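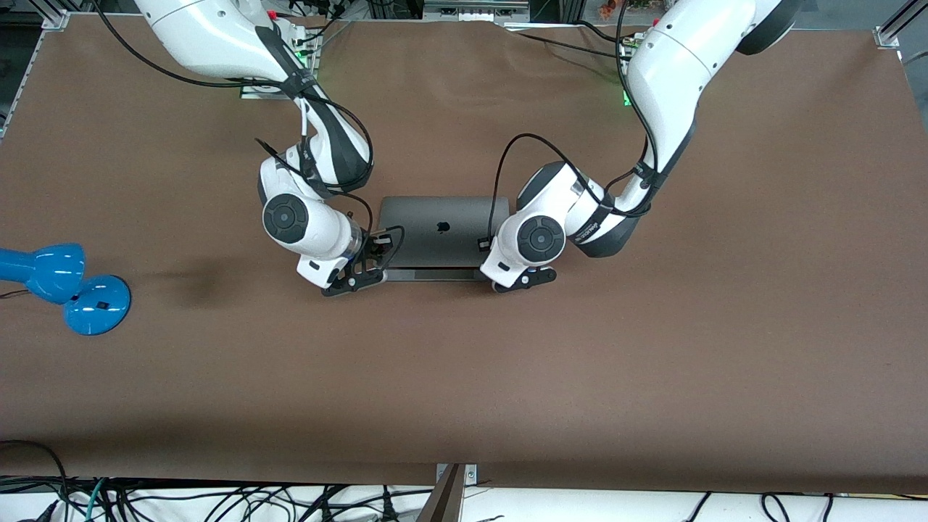 **Figura 3.** Ordenador portátil cerrado, de color gris, sobre una superficie marrón.

### 4.2. Prolongación de la vida útil y criterios de sustitución

El análisis del inventario de las cuatro sedes participantes (Filtholm, Fliditz, Poirier y Ernham) muestra que la sustitución de los equipos informáticos responde en mayor medida al calendario contable que a su estado técnico. De los 1139 ordenadores portátiles registrados, una parte considerable fue dada de baja al cumplirse el plazo de amortización, sin que constara en el expediente ninguna incidencia de funcionamiento. El portátil (figura 3) es la categoría de equipo más numerosa en los cuatro inventarios y aquella en la que se observan mayores diferencias entre sedes.

En Filtholm y Poirier, la baja se tramita de forma automática. El servicio de compras emite una relación de equipos amortizados y los departamentos disponen de un plazo breve para solicitar la permanencia de alguno de ellos. La solicitud exige un informe justificativo, mientras que la renovación se concede de oficio. Esta asimetría en la carga administrativa ayuda a entender el escaso número de prórrogas tramitadas en ambas sedes durante el periodo de estudio.

Ernham aplica un procedimiento distinto. Antes de autorizar la baja, el servicio técnico comprueba el estado de la batería, la capacidad de almacenamiento y la compatibilidad con las versiones vigentes del sistema operativo. Los equipos cuya batería conserva al menos el 80 % de su capacidad nominal permanecen en el puesto de trabajo; los que se sitúan entre el 40 % y ese umbral se destinan a préstamo o a aulas con alimentación fija. Solo por debajo del límite inferior se valora la sustitución de la batería o, en su defecto, la retirada definitiva.

El caso de Fliditz requiere una consideración aparte. La sede adoptó los umbrales de Ernham en noviembre, con el ejercicio presupuestario casi cerrado, y durante varias semanas coexistieron los dos sistemas de baja. Los registros de ese intervalo presentan duplicidades que se depuraron manualmente. Por este motivo, los datos de Fliditz se han excluido de la comparación de costes de la sección 4.3, aunque se mantienen en el análisis documental.

Las entrevistas con el personal administrativo apuntan a un segundo factor, relativo a la percepción del usuario. La lentitud del equipo se atribuye con frecuencia a su antigüedad, cuando los partes de asistencia la vinculan a la falta de memoria o a la acumulación de programas de inicio. Ambas circunstancias admiten una intervención de bajo coste, pero ninguna de las sedes con baja automática la contempla en su protocolo. En las instrucciones internas consultadas, el término «obsoleto» se emplea indistintamente para el equipo amortizado, el averiado y el que ha quedado fuera de garantía.

Deben señalarse 2 limitaciones. En primer lugar, los inventarios no recogen el destino final de los equipos retirados, de modo que no es posible determinar qué proporción se reutilizó fuera de la institución. En segundo lugar, la fecha de adquisición corresponde a la factura y no a la entrega al usuario, lo que introduce un desfase variable en el cálculo de la vida útil efectiva. La extracción de datos se cerró en febrero de 2023, y las bajas tramitadas con posterioridad no se han incorporado a la muestra.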